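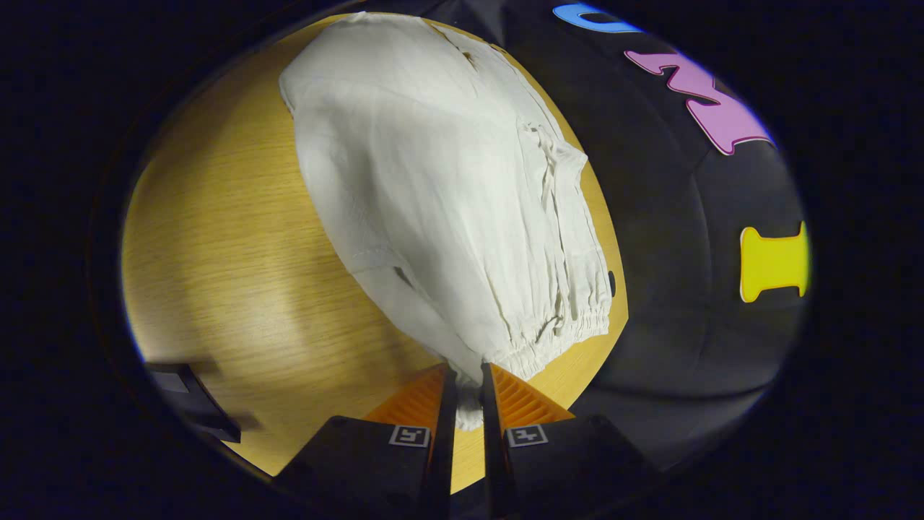
By Svend Ketilsson
4/8/18

The town of Gekmont had 11 laundries when Toshio Ueda's parents opened theirs. Ueda now runs the last one, on a side street behind the bus station, and most of what comes through the door is cotton.

Cotton wrinkles because of the way its fibers hold together. Water and heat loosen the bonds between them, the fibers shift, and when the cloth dries they set in the new position. Polyester does this much less, and by the 1970s it had taken over the shirt trade. Sales of home irons fell, and so did the work at places like Ueda's.

Cotton came back, but the ironing did not. Shigeru Hirano, who buys fabric for the clothing maker Wavano, says his customers stopped asking for pressed cloth long ago. Thin, crinkled cotton sells well in July, when people want something that dries overnight and can be rolled into a bag. Some of it is woven with tight and slack threads side by side, so the surface puckers by itself. Some is simply washed and left alone.

"My mother would have sent it back," Hirano says.

Ueda still presses by hand. He charges 700 yen for a shirt and 745 for trousers with a pleat. Gathered cuffs cost the same as plain ones, though they take longer. He works the tip of the iron up to the elastic and stops there, as heat shortens its life. Drawstrings are pulled flat first and done last.

His ledger for last year shows 1,462 pieces pressed, most of them for hotels and for one restaurant, Cetier, which wants its aprons starched. Private customers bring in funeral clothes and little else.

Sota Ishida, 26, started at the shop two years ago and intends to take it over. He owns no iron himself. At home he shakes his clothes out hard, hangs them by the hem and smooths the seams with his fingers while they are damp.

Ueda plans to stay on for about 5 more years. The press by the window needs a new pad, and he has ordered one.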